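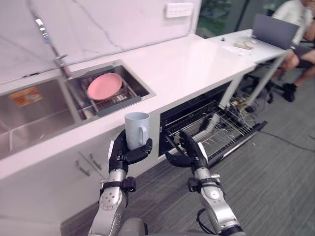

**Do I need to recalibrate the arm every time I swap one hand for another?**

Only the wrist offset and the grip force table need redoing after a swap. The arm's own joint calibration stays put as long as the wrist plate hasn't been unbolted, and the whole job takes a few minutes once you've done it twice.

## 4. Comparing hands on the kitchen course

By now you have both arms moving, the emergency stop tested, and at least one pair of hands mounted (Section 3). Now comes the fun part. The kitchen course is the best test we know for finding out what a hand is good at, and you'll learn more from one afternoon of mugs and plates than from a week of squeezing foam blocks.

The steps below assume you are comparing the Virk five-finger hand with the Indotari two-jaw gripper on a Flenden dual-arm base. Any hand that fits the Flenden wrist plate will work, but the force values in 4.3 are for these two only.

### 4.1 What you need

- Flenden base with both arms calibrated
- One matched pair of each hand you want to compare
- A laptop with the Justdale controller software, version 2 or later
- A plastic mug with a loop handle
- A flat plastic plate
- A dishwasher with a lower rack that slides all the way out
- The log sheet from Appendix B

Use plastic for all first runs. Ceramic comes later, in 4.6, and you'll be glad you waited.

> **Caution:** Switch the dishwasher off at the wall or breaker before you begin. An open door does not count as off.

### 4.2 Set up the course

1. Empty the dishwasher. Fold the door down flat and slide the lower rack out until it stops.
2. Put the plate in its starting place. A dish rack in the sink is a good one – it makes the wrist reach over an edge, and edges are where the differences between hands show up.
3. Stand the mug upright on the counter, handle pointing to the right. Mark the spot with a bit of tape.
4. Park the base so that both the mug and the far corner of the dishwasher rack are within reach. Lock the wheels.
5. Run **Reach Check** in the controller. Both arms should come up green. If the right arm shows amber at the rack, move the base closer to the dishwasher and lock it again.
6. Place the operator's seat outside the reach circle shown on the laptop. The operator must be able to hit the stop without getting up.

> **Note:** Carpet is fine, but the base settles a little on it in the first few minutes. Let it stand, then run Reach Check a second time before you log anything.

> **Caution:** Keep loose cables away from the dishwasher door and the base wheels. Check the coil at each lower arm joint too. It should stretch and close freely through the full swing.

### 4.3 Load the force table

Each hand has its own table. Loading the wrong one is the most common mistake in this whole section, and the Indotari on Virk values will dent a plastic mug in a hurry!

1. Open **Hands > Force Table**.
2. Pick the hand for the left wrist, then the right. The software does not copy one side to the other.
3. Set the starting limits:

| Hand | Mug, closing limit | Plate, closing limit | Finger speed |
|---|---|---|---|
| Virk five-finger | 60% | 85% | 100% |
| Indotari two-jaw | 35% | 60% | 85% |

4. Press **Apply** and wait for the two short beeps.
5. Close each hand on nothing, once. Fingers should stop without a click.

If you hear a click, lower the closing limit by five points and try again.

### 4.4 Run A: mug to rack

This run uses the left arm to lift and the right arm to steady the rack. We love this one because it asks both hands to do completely different jobs at the same time.

1. Choose **Course > Mug**, then **Arm both**.
2. Bring the left hand in from the side, fingers open, palm facing the wall of the mug. With the five-finger hand, wrap the body of the mug and leave the handle free. With the two-jaw gripper, try the body first and the handle on a second run.
3. Close slowly. Stop when the contact bar on the laptop holds steady.
4. Lift until the bottom of the mug clears the front edge of the counter. Keep it upright.
5. Lower the right hand to the rack with the fingers slightly curled. Rest them against the tines. Don't squeeze.
6. Bring the mug over the rack, turn the wrist so the rim faces down, and lower it between two rows.
7. Open the left hand fully before you back it out.
8. Log the result.

> **Caution:** Wire tines can catch between the fingers of a five-finger hand. If the right arm stalls on the way up, press **Hold** and open the hand with the jog keys. Never pull it free by raising the arm.

### 4.5 Run B: plate to rack

1. Choose **Course > Plate**.
2. Hook the near rim with the fingertips and tip the plate up a little. A plate lying flat is hard for every hand we've tried, so expect a few misses.
3. Once there is room under it, close on the rim.
4. Lift, turn the plate on edge, and carry it to the rack.
5. Lower it between two rows and open the hand.
6. Log the result.

The two-jaw gripper often wins this run, by the way. Thin jaws slide under a rim very nicely. The five-finger hand gets its own back on the mug, where it can wrap instead of pinch.

### 4.6 How many runs to do

Do 20 runs of each task with each hand before you compare anything. Score them like this:

- **2** – picked up, placed, released
- **1** – placed, but with a bump, a slip or a second try
- **0** – dropped, stalled or stopped by the operator

Swap hands halfway through and swap back, so that one hand doesn't get all the early runs while the operator is still warming up. When a hand scores 1 or better on every plastic run, move on to ceramic and lower finger speed to 60%.

Write down the small stuff as well: a thumb that always lands on the handle, a wrist that has to twist twice, a camera view blocked by the hand itself. These notes are worth more than the totals when you come to choose.

### 4.7 Care between sessions

- Wipe fingertips and jaws with a dry cloth.
- Check the strap fittings at the wrist for play.
- Look over the small screws on the joint covers. Snug any that have backed out, using the short driver in the kit.
- Replace Virk fingertip pads after 2000 grips. The counter is under **Hands > Wear**.
- Slide the rack back in and close the door before you move the base.

If Reach Check fails after a swap, go back to 3.5 and redo the wrist offset. For stalls on the plate run only, see the table in Section 7.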